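About Skeltira

Skeltira is a manipulation research group within Okus. We study how two-handed skills demonstrated by people can be carried over to robot arms. The group is led by Yayra Ofori; Gonçalo Sequeira is responsible for hardware and Angelica Fajardo for model training.

Demonstrations are recorded with hand-held grippers, one per hand. Each gripper carries a marker plate, and its pose and jaw opening are logged together with video.
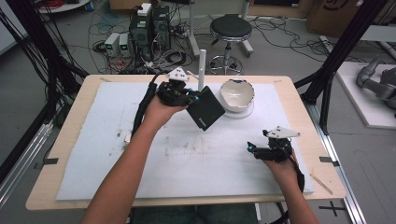
Our current data set, Kovano, holds 2799 two-handed demonstrations. Trials in which either gripper loses tracking are discarded before training. Policies are trained on relative gripper motion, so table height and base position do not enter the model.

The finger pads are treated as a consumable. Pad wear changes grip friction, and a policy trained only on new pads does poorly on old ones. We therefore log pad age with every trial and keep worn pads in rotation.

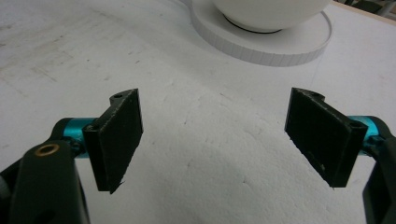 In a held-out test of 700 trials, adding wrist views to the head view reduced missed grasps on thin, flat objects. It made no measurable difference on bowls. Etornam Annan is preparing the full results, with failure cases, for release in December.

Requests for data access go to Adel Benkirane.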